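January, bench notes, Lirkby room, started a little after 4 pm

Picking up where I left off with the wrist-view policy for the desktop teardown. The new run has 2000 training steps on top of the Carrillo checkpoint, and I changed only the one thing this time (I promised myself I would!) - the action chunks are shorter, 27 instead of the long ones we were so fond of in the fall.

Out of 93 trials on the memory task, the short chunks gave us far fewer of those slow sideways drifts on approach, and that made me very happy. The arm now corrects itself on the way down, where before it would commit early and sail off toward the cables. Two trials ended in a protective stop, both with the case turned the other way around, so I want more Furkero demos with the chassis rotated before anybody gets excited.
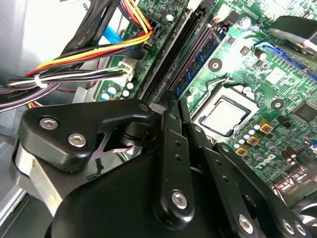

Glare is still my main worry. When the lamp washes out the green of the board, the policy hesitates, and I'd like to try brightness augmentation before we go and buy a diffuser. Pradisel config is saved next to the logs. Please don't overwrite it, I'll need it for the rotated runs.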